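Robot cells change jobs at the margins first

At the Vastcombe bakery, two arms took over basket packing on the early shift in December. Output per shift stayed at 1216 baskets. The change was in the work left to people, and management has yet to write it down.

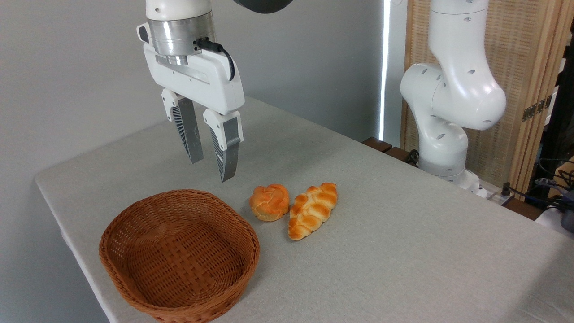

Job descriptions are where the trouble sits. Kusum Rastogi is still graded as a packer, though she now spends most of her shift clearing faults and deciding what the cell may handle. A round bun and a long braided loaf need different grips, and the ribbed fingers do not tell her which crust will mark. She judges that from 39 months on the line. The pay scale does not list it.

Brijesh Uniyal, the shift lead, argues that regrading should wait for a full year of data. I disagree. The duties changed on the day the cell was switched on, and the grade should be dated from then. The Jasgate site should settle this before its own cell is installed.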